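**Floor marking tape** is a colored adhesive tape laid on a floor to show where something belongs, where people may walk, or where a work area begins and ends. It is found in warehouses, school gyms, rehearsal halls and offices, and on a good many carpets besides, where paint would be out of the question.

Yellow is the most familiar color, and it shows up nicely against the gray, speckled carpeting so common in shared buildings. The simplest layout is a corner, made by running one strip up to a point and starting a second away from it at an angle. Corners are popular with people who must put the same heavy thing back in the same spot week after week, and four of them will do the work of a whole outline while using far less tape.

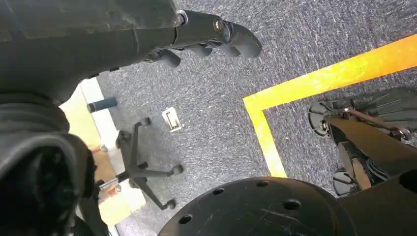 Low-pile carpet takes tape fairly well, though never as well as a smooth floor does. The fibers hold dust, so a slow pass with the vacuum cleaner comes first, and the strip is then pressed down from the middle outward, with a little extra patience at the ends, where peeling usually starts. Anouk Martens, whose handbook for the Adel rehearsal rooms is still passed around, liked to let a new line rest overnight before anything was rolled across it.

There are two ways of turning a corner. In a butted corner the strips meet edge to edge, which looks tidy but can open into a gap over time. In a lapped corner one strip lies over the other, and the small ridge this leaves is generally forgiven (Sebastián Iturra of the Vergara workshops preferred it for carpet, and taped nearly 200 corners that way).

Removal is best done slowly, pulling the tape back low over itself. Any stickiness left in the pile can be dabbed with warm soapy water and a cloth.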